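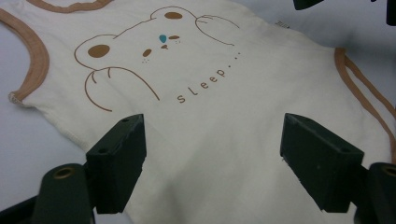
Nernel Baby Clothes Exchange - minutes, 6/28/23

Present: Urmila Mathur (chair), Sushil Rana, Ayuba Opoku, Liya Birhane (minutes)
Apologies: Gaurav Pant, who is painting a hallway and sounded pleased to be excused.

1. Previous minutes
Accepted. Sushil asked that "heated discussion about bibs" be changed to "discussion about bibs". Agreed after some discussion.

2. Folding
Urmila would like one way of folding sleeveless tops. There are at present as many ways as there are people. The bear top was laid out for practice and everyone had a go. Ayuba's method hides the bear's face, and Sushil felt a parent flipping through a pile wants to see the blue nose. Agreed: face out, armholes tucked under.

Nobody could agree whether the brown trim makes it a summer colour. Left on the table, in both senses.

3. Sorting table
The white table stays where it is. Clothes come out of the green basket one at a time, get folded, and go on the pile for their size - they do not go back in the basket, Sushil.

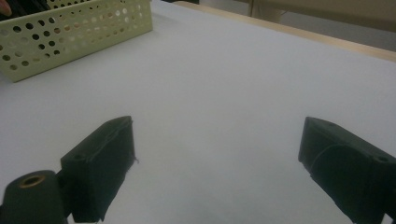 Liya asked for the middle of the table to be kept clear for folding, and for mugs to live elsewhere. Carried, with one mug abstaining.

4. Sizes
Labels that have faded in the wash will be guessed at by Ayuba, who has 2 children and therefore the most authority. His guesses are final until somebody's baby disagrees.

5. Money
A quote of $25 for size dividers was approved. Urmila has cardboard at home and will try that first.

Actions
Urmila - cardboard
Ayuba - write up the fold, with a drawing if he must
Liya - ask Gaurav about the August opening hours

Meeting closed 15 minutes late.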